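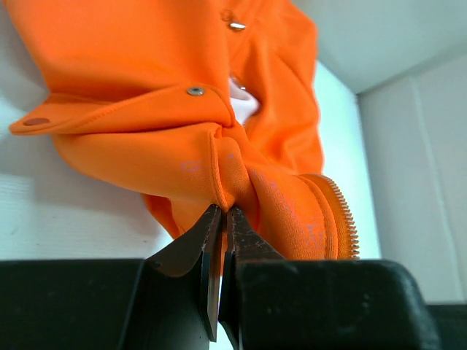

Local government is the part of the state that most people meet first and know least. A town council decides where the bus stops, how often the bins are emptied and which bridge is repaired before the winter. These decisions look small when we compare them with a national budget, but each of them uses public money and each must be written down somewhere. Even a simple purchase can show this. Suppose that a council orders work clothing for its road crew, an orange garment with a silver metal snap button on its flap. Somebody must ask for it, somebody must approve the price, and somebody must check the delivery. In this chapter we follow the money through these steps.

Our main case is Havcombe, a town with a council of 19 members. In August the council announced a plan to repair its streets and to build two new drainage channels in the district of Prutitis. The leader of the council, Kauko Oksanen, presented the plan at a public meeting and called it the largest in the history of the town. The opposition member Setsuko Tsuji replied that a part of the sum had been promised already in the year before. Both statements can be correct at the same time, and the student should learn to see how.

The final vote was held on November 18, 2020. It was preceded by a long discussion about the contractor, Heiskanen, which had offered to finish around 85 per cent of the work before the next election. The minutes of this meeting are printed at the end of the chapter. Please read them once before you continue, and mark every place where a speaker uses the words "allocated", "approved" or "spent".
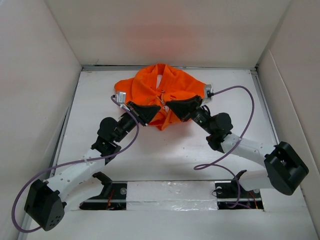
2.1 Allocation and spending

To allocate money means to reserve it for a purpose. The money has not left the account of the council, and in many cases it can still be moved to another purpose by a new vote. Spending happens later, when an invoice is paid.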